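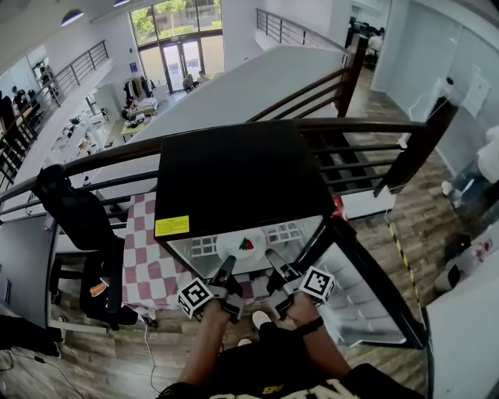 Oleven does office fridges. Small ones, mostly, the sort that lives beside a desk and gets forgotten. We supply them, clean them, swap the shelves when they rust, and put fruit in them if you're on the Sun plan. Been going since a very bad summer in a shared office in Flenach, when the one fridge on our floor had to be carried down to the yard with the door taped shut.

## Who we are

Jae-hoon Ji started it and still does the Stimgate round. There are two of us full time plus two part time, so if you ring in the morning you'll probably get a van with the windows down. Leave a message, we do listen to them. Email is better after lunch.

We look after 908 fridges at the last count. Most are under-desk or table height, solid door or glass door. Glass ones get used more, people see what's in there and eat it. They also show every drip, so they want wiping more often.

## What a visit is like

Nearly 55 minutes for a first clean, less after that. Everything out, onto a tray, in the order it came out. Labelled food goes back where it was. Unlabelled food goes back too, with one of our stickers on, and if the sticker's still there next visit it goes in the bin. Those are the rules and we dont bend them, not even for nice cheese.

Racks come out and get washed in the sink with plain washing up liquid. No sprays inside, ever. Then the walls, the ceiling (the ridges up there hold more than you'd think!), the floor, and the door seal last with a soft brush. Racks back in once they're dry.

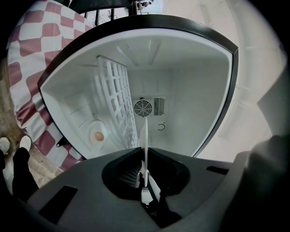 Finlay Buchanan wrote in to say that the seal was the bit his office had always missed, and that the milk had stopped smelling of onions once somebody went round it with an old toothbrush. He also asked if a rack can go one notch lower to fit tall bottles. Usually yes. Take it out at an angle, don't force it, and check the door still shuts with the bottles in.

## Sun

Our fruit plan. Strawberries when they're good, apples and pears the rest of the year. Goes in on a plate, middle shelf, where people look first. Berries are not washed before they go in becuase they keep longer that way, so please rinse your own. Any left at the end of the week we take away for compost.

## Where we go

Flenach, Stimgate and the villages between. Further out, ask. Saturday visits are fine if someone can let us in and show us where the sink is.

Prices are on the other page. If it's an emergency (power cut, fish) put FRIDGE in the subject line and we'll ring you back the same day.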